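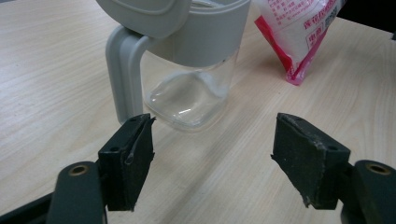

How often should the finger pads on a Nollirine hand-held gripper be replaced?

Every 2000 grasp cycles on rigid objects, or sooner if the pad face has lifted at any edge. Soft goods such as cloth are easier on the pads, and a set used only for those can be run until it fails the pull check in step 5.

The procedure applies to the Nollirine hand-held gripper with the standard parallel fingers. It does not apply to the suction version, or to units fitted with the older riveted pads. Those have to go back to Omness for service. Pad kits are sold by Omness in pairs, and both pads in a pair should be fitted at the same time. Allow about 10 minutes for the first change.

What is in the kit

Two molded pads, left and right
Four pad screws with thread lock already applied
One strip of adhesive backing, pre-cut
One 2 mm hex key
One alignment card

You will also need isopropyl alcohol, a lint-free cloth and a plastic scraper. The hex key in the kit is soft and rounds off after a few changes. If you service several grippers, buy a better one.

Before you start

Close any recording session and disconnect the cable at the handle end. Open the fingers to full travel and set the gripper on its back on a bench mat. The trigger spring stays under load with the fingers open, so engage the travel lock on the side of the handle. Units built before January have no travel lock. On those, place a block between the fingers.

Step 1. Remove the old pads

Back out the two screws on each pad. If a screw does not turn with moderate force, warm the arm with a hair dryer on its low setting and try again. Do not drill. Lift the pad from the tip end and peel toward the hinge. Old adhesive will usually come away in strips and leave some residue on the arm.

Discard the screws. The thread lock is good for one installation only.

Step 2. Clean the finger arms

Take off the residue with the plastic scraper, then wipe with alcohol. A metal blade will mark the coating, and the new backing does not hold well on bare metal. Check that the screw holes are clear. Leave the arms to dry before continuing.

Step 3. Fit the backing and pads

The adhesive strip divides into two equal lengths at the perforation. Apply one to each arm, starting at the hinge end, and press out any air. Remove the liner. Set the pad against the shoulder at the base of the arm first, then lower the tip. The left and right pads differ only in the direction of the slant, and each is marked L or R on the rear face. Left and right are as seen from the handle.

Start both screws by hand before tightening either one. Tighten alternately until the heads sit level with the pad seat. There is no published torque figure. Snug with the short arm of the key is enough.

Step 4. Check alignment

Insert the alignment card between the fingers and close them slowly. The pads should touch the card along their full length. A gap at the tip means the pad was not seated against the shoulder. Loosen the screws, reseat and repeat. The adhesive can be repositioned once - after that, use a new strip.

Step 5. Pull check

Close the fingers on the card with normal trigger pressure and pull the card straight out. It should resist evenly and come free without turning. If it swings to one side, the pad on that side is high. Run the same check at the start of each work day.

Step 6. Recalibrate the opening width

New pads are thicker than worn ones, so the stored width value will be wrong. Reconnect the cable, open the Grirnstead utility and select Gripper, then Width. Follow the prompts to record the closed position and the fully open position. Save, then power cycle the unit. The new value is not used until the restart.

Notes on the kit

We have fitted this kit to four grippers used for tabletop work with household items. Grip on smooth plastic was good from the first session. The weak point is the tip corner, where the backing began to lift on one unit after 300 cycles. Nelli Valtonen refitted that pad with a longer cleaning step and it has held since. The printed instructions omit step 6 entirely, and Omness should correct that.

Written by Halvard Kvam. Last revised July 3, 2025.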